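Chapter 4
Stone in the House

In this chapter you will learn how limestone becomes marble, why one slab differs so much from another, and which questions a buyer should ask before the stone is cut.

Marble begins as limestone. When limestone is buried deep and heated for a very long time, its small grains grow into larger crystals which lock together. Other minerals in the rock, such as clay or iron oxide, are pushed into bands and thin lines. We call these lines veins. Iron often gives a brown or yellow color, and carbon often gives gray.

In the trade, the word "marble" is used more freely than in geology. Some stones sold under this name are hard limestones, and many tiles only copy the look. Lucyna Duda, who managed the stone yard at Zawadzka for many years, advised her customers to look first at the pattern and only then at the label. 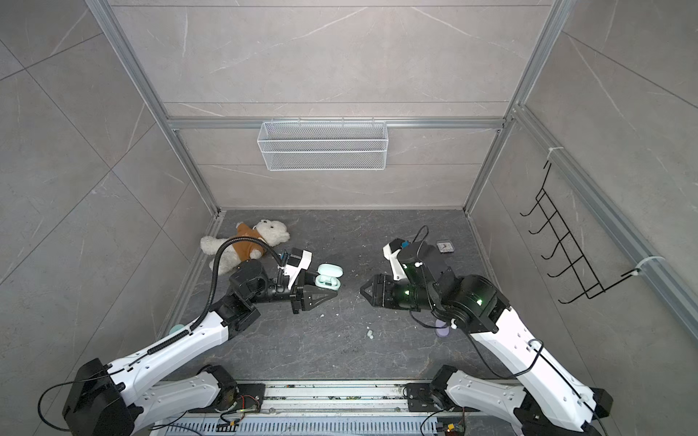
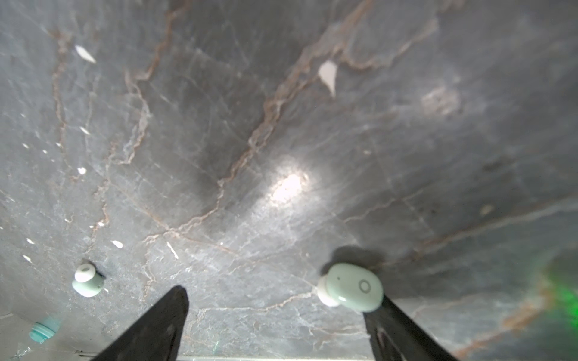
Figure 4.1 Two gray surfaces with a marble look. First picture: wall tiles with faint white veins. Second picture: a polished surface with brown and pale veins.

Polish also changes what we see. A glossy surface returns the light of a lamp strongly, and the color seems deeper than on a matte one. For this reason a sample should be viewed in the room where it will be used, in the morning and again in the evening.

Section 4.1 begins with the quarry at Brunbridge, where the blocks are sorted into eight grades.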